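4. What people wipe away, and when

By this point in the project I had a fair idea of how people in our four offices wrote on whiteboards. What I didn't have was any real sense of how they got rid of what they'd written. I'd assumed (wrongly, as Section 3 will have hinted) that wiping was the boring bit. You finish, you rub it out, you go for lunch. So this section is a longer one than I'd planned.

A quick reminder of where the material comes from. I kept diaries with staff at three sites, Claltley, Negi and Prokside, and sat in on meetings at a fourth, the Flultix building, where diaries weren't practical. Between them the diaries gave me 977 entries that mention a board in some way. Of those, 400 mention wiping, cleaning, rubbing out or "making room", which was the phrase people at Negi liked best. I coded all 400 by hand, twice, with a gap between the two rounds so I'd half forgotten my first answers. Where the two rounds disagreed I went with the second, and the codes that moved most are listed in the appendix.

4.1 Asking first

The strongest pattern, and the one I'd put money on turning up in other offices too, is that people ask before they wipe. They ask even when the person who wrote the thing has plainly gone home. One diary from Claltley has its writer sending a message to a colleague on leave to check whether a half-finished shopping list for a team breakfast could go. The reply took two days and the list stayed up the whole time.

I'd expected asking to depend on how important the writing looked. It doesn't seem to, or not much. What matters more is handwriting. If people recognise the hand they ask that person, and if they don't they tend to leave the whole lot alone and squeeze their own notes into a corner. At Prokside this got so bad that one board had no free space left at all — the team simply wheeled in another one. I saw both boards on my last visit and the old one was still full.

The Flultix meetings were different, I think because the rooms are booked by the hour and nothing is meant to last. People there wiped first and apologised after, if they apologised. I only have ten meetings to go on, though, so I wouldn't lean on that too hard.

4.2 Partial wiping

Next is the thing I've come to call partial wiping, where someone clears a patch and leaves the rest. I was slow to notice it. In my first round of coding I lumped it in with ordinary wiping, and it was only when I reread the Negi diaries that I saw how often people drew a little fence round what they wanted to keep. Sometimes it was a box, sometimes a wobbly line, and quite often the words "please leave" underneath.

Those fences last. A fenced-off sum at Negi was still there on 03/10/2020, when I went back to collect the last of the diaries, and none of the people I asked could say what it was for. They'd all been wiping carefully round it. I find this rather touching, but it also has a practical side: the usable part of a board shrinks over time, and it shrinks in a way that no single person has chosen.

4.3 The tool itself

I should say something about what people wipe with. Fingers and sleeves come up far more than I'd have guessed, mostly for single letters and small slips. Tissues come next. The proper eraser is kept for bigger jobs, and several diaries treat picking it up as a kind of announcement: the meeting is over, or this idea is. One writer said she'd "reached for the rubber and everyone stopped talking".
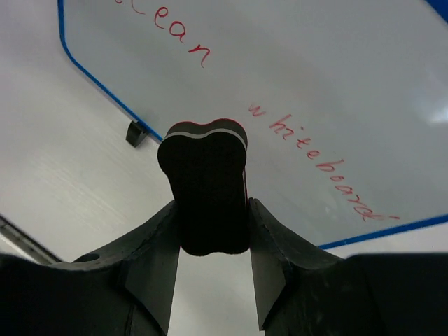 Figure 4. A black whiteboard eraser held upright near a whiteboard.

Size seems to play a part in this. A sleeve takes out a word, but the eraser (Figure 4) takes out a sentence at a stroke, and people know it. Diary writers who wanted to correct one figure in a table would put the eraser down again and use a knuckle. I have no measurements to offer on this, and I'd love somebody with more patience than me to do the job properly.

Where the eraser lives matters too. At Claltley it sat on the ledge and was used freely. At Prokside it was kept in a drawer on the far side of the room, and the diaries from there are full of sleeves. I did wonder whether the drawer explained the full board I mentioned in 4.1, but the Prokside staff themselves put that down to manners, and I've taken them at their word for now. Section 5 picks up the question of who owns a shared surface, starting with the Negi fences.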